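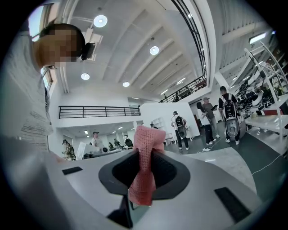 Knit cloth held in a hand-held gripper, main collection floor, Flellow, Clovdale site.

Visit report: Flellow demonstration collection floor, Clovdale
October 19, 2023

Purpose of the visit was to see how Flellow gathers manipulation examples with hand-held grippers, and to decide whether their procedure for soft goods could be used on our own folding and sorting tasks. We had read their August process note beforehand. It covers the file format well and the floor practice hardly at all, so most of my questions were about the floor.

The building is a tall white hall with skylights, a mezzanine with black railings, and a lower room set back behind the main floor. Collection takes place on the main floor. The lower room is used for briefing and review. Darcy Caron, who runs floor operations, walked me through a full session from rack to upload and answered questions for most of the afternoon.

Equipment

The grippers live on a white metal rack at the side of the floor. Each unit is signed out to one operator for one session and goes back to the same shelf position. Calibration is tied to the unit, so a swap in the middle of a session voids everything recorded after the swap until the new unit has been checked. Caron said this was the most common cause of lost data in the first months and is now rare.

The camera is fixed to the tool and looks out over the grasp area. The operator's view of the task and the recorded view are therefore different, and new operators tend to work in a posture that is comfortable for them and useless for the recording. The usual fault is bending down over the tool, which puts the ceiling in the background and the work surface outside the view. Recordings of that type are kept but tagged, and they are left out of the training set for any task where the surface matters. For in-hand tasks with cloth they are accepted, provided the cloth edge stays visible from closing to release.

I asked about exposure. The hall has round ceiling lights and a good deal of daylight, and an upward view picks up both. Flellow locks exposure at the start of each recording using a gray card on the table. This gives consistent color on the object and clipped highlights in the lights, and they consider the trade acceptable. I would want to see the same test under our own lighting, where the fixtures are lower.

Session structure

A session lasts 30 minutes. The operator receives a task card, an object set and a target location. The cards are short. The one I was given to read for soft goods was four lines long: pick the item by any part, lift clear of the surface, hold until the contact reading is stable, place in the target area. There is no instruction on where to grasp. Caron was firm on this point. Earlier cards specified a corner grasp, and the resulting policy would search for a corner indefinitely when a cloth was presented in a heap.

Operators are asked to vary the approach angle between attempts and to leave the object as it lands. Resetting the cloth to a flat state is allowed only at the start of a block. The data therefore contains long chains in which each starting state is the result of the previous placement, which suits our sorting task and would be a problem for our folding task, where we need a defined start.

Failed grasps are recorded and labeled as failures on the spot by voice. They are not repeated or deleted. In the soft goods set so far there are 3607 recordings, of which 753 are labeled failures. I asked whether that ratio was a target. It is not, and it varies widely by material. Fine knits give the most trouble: the mesh deforms under the pads, the contact reading rises slowly, and the operator often believes the grasp is complete before the software does. Their working remedy is to require a bunched grasp for knits thinner than a set gauge. I noted that this is an instruction on grasp type, in spite of what was said about the cards. Caron agreed and said it is handled in the verbal briefing.

Pose tracking

Position is estimated from the tool's own camera and inertial data, with no external markers. The hall is not an easy place for this. Walls, partitions and ceiling are white, and much of the trackable structure comes from the ceiling beams and the railings. Drift is worst when the tool faces a blank partition at close range. The floor plan has been changed twice to turn the tables away from partitions.

Other people moving through the background are tolerated. The estimator rejects moving features, and Flellow prefers a populated background to a cleared one on the grounds that the deployed system will not see an empty hall. I have no data either way. Faces are blurred at ingest, before any reviewer opens the recording.

Review and storage

Recordings are transferred at the end of the session into Cekemance, their in-house review tool. It shows the video, the opening width of the fingers, the contact reading and the estimated path on one time axis. A reviewer marks the closing and release points and either accepts the recording or sends it back with a code. Voice labels are transcribed automatically and checked by the same reviewer.

The tool is quick to use. I reviewed a short block myself and had no trouble after the first few. Two weaknesses:

The return codes do not distinguish between tracking loss and occlusion. Both appear as "path incomplete," and the two have different remedies.

Object identity is entered once per session. If an operator takes a second cloth from the bin in mid-session, the change is not captured unless it is spoken.

Accepted recordings are mirrored overnight to the Mohamedi building across the yard, where training is run. A new task is not sent to training until it has 400 accepted recordings. The threshold dates from rigid-object work, and I was not shown evidence that it is right for cloth.

Points for our own setup

The sign-out rule for grippers should be adopted as it stands. We currently let operators pick up whichever unit is charged.

Exposure lock on a gray card should be tested before we commit to it.

We should keep failures, with the label spoken at the time. Our present practice of labeling afterward from video takes longer and produces disagreements between reviewers on partial grasps.

Chained starting states should be used for sorting only. For folding we need a reset procedure, and the time cost has to be measured before we set a session length.

The written card and the verbal briefing should say the same thing. If we require a bunched grasp on thin knits it goes on the card, and the card version is stored with the recording.

Open items

Caron will send the list of return codes and the knit gauge limit. I have asked for a sample of raw soft goods recordings, including tagged ones with poor surface view, to run through our own tracker. A second visit would be needed to see rigid-object collection, which was not scheduled on the day.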